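From: Yolotzin Cervantes
To: shop-bots list
Date: May 7, 2025
Subject: Re: Two arms, one bin, many regrets

Replying to the list so the archive can enjoy this too. I have the pair running in the back half of the garage, where the car used to live. The job is the bin sort you all told me not to start with.

Red bin in the middle, both arms on duty:

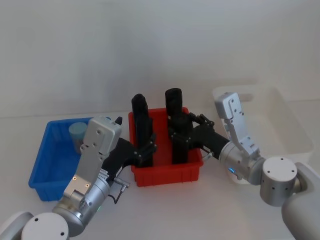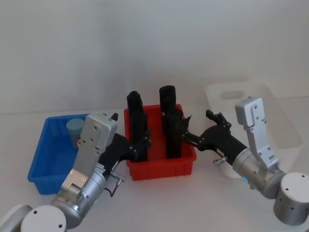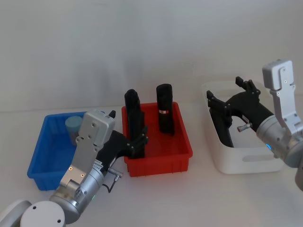 To answer what was asked in February:

> Did you ever get both arms into the same bin
> without a collision? Mine touch knuckles and
> then the whole thing faults out until I power
> cycle it. Also, are you still running the Grelari
> controller, or did you give up and buy the
> Kirnska like a normal person?
>
> Murakami

Still the Grelari. I am not a normal person and the Kirnska costs more than my first truck. The faulting went away when I stopped sending both arms their moves from one script. Each one now has its own loop, and a third little process holds a lock on the air over the red bin. When they both need to be in there, I slow them to a crawl and raise the force limit a hair. Too much of a hair and you get to buy new finger pins. I keep a jar of them.

Score so far: 82 clean runs since I moved to the separate loops, and 12 ugly ones. Of the ugly ones, 3 were me leaning on the table. The rest were mostly bad grasps down low, where the fingers get close to the rim and the planner loses its nerve. Starting the approach 12 mm higher helped. I would love to say I calculated that number.

Things I'd do differently: bolt the bases down before calibrating, not after. Label both ends of every cable. Do not let Hurkeo's "quick start" PDF anywhere near your wrist offsets, because it has left and right swapped on page two and seems proud of it.

Murakami, if yours still trips on contact, send me your config and I'll compare it to mine. And does anyone have a spare power supply for the Grelari? Mine has started to hum, and it's not a tune I like.

Yolotzin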